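Leave the practice table alone

Last updated: February 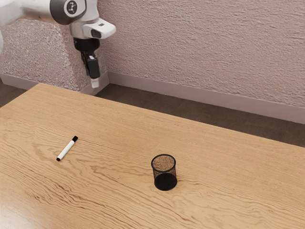
The marker-and-cup cell in simulation, arm over the far side of the table.

Wendy Bainbridge and I have been arguing for most of the winter about whether the simulated cell at Tirkby should be tidied up. She wants it simpler. I want it left as it is, and since she has had her say at two planning meetings I am using this page to have mine.

The cell does one job. An arm picks up a marker and puts it in a mesh pencil cup. We run it in simulation first, then on the real bench, and the simulated one has to be looked after in the same way as the real one. People forget that. They will book a morning to check the bolts on a base plate and then let a model of the same arm go a year without anyone checking that the tool offset is right.

Wendy's case is that the room around the table does no work. The rough pink walls, the baseboards and the grain in the table top all take time to draw, and when we run overnight batches that time adds up. She would have a flat grey table and no walls. She timed a batch of 131 trials both ways and the plain version finished 20 minutes sooner. I don't dispute the figure.

My objection is that the camera sees all of it. The grain in that table is strong, with dark lines that bend and loop between the marker and the cup, and there is a pale reflection in the near corner. The cup is mesh, so the wood shows through the side. A picking program that copes with that has some chance on a bench. One that has only met flat grey has been given an easy life, and we pay for it later in hours on the real arm, where an hour costs a good deal more than it does on a computer.

We have been through this once already. When the Gurnudville cell was set up, the model was stripped down to save time, and the program did very well until it met a bench with a varnished top. Denise Ellwood spent 31 working hours putting that right. Most of it went on finding out what was wrong, as everyone assumed the gripper was at fault and took it off twice.

Where I agree with Wendy is on upkeep. The cell has been badly kept. Three people have edited the start positions without writing it down, and last autumn the height of the gripper coupling was changed to match a part we then didn't fit. I would put the following in place before anybody touches the walls.

One person owns the cell file. Changes go through them, with a line in the log saying what was moved and why.

The tool offset is checked against the real arm after every gripper swap, including when the same gripper goes back on.

The home position is tested at the start of each batch, with the fingers empty and clear of the table. It takes less than a minute.

Start positions for the marker are drawn fresh for each trial, and the cup is moved as well. At present the cup hardly moves, and I think this does more harm than anything Wendy has complained about.

If the overnight runs are too slow after that, we can cut the image size or buy time on the Anghel machines. Besto, who supply our bench fittings, have offered 40 sample surfaces we could scan and use as table tops. I would take them up on it. Wendy thinks this is going in exactly the wrong direction, and she will no doubt say so in the next issue.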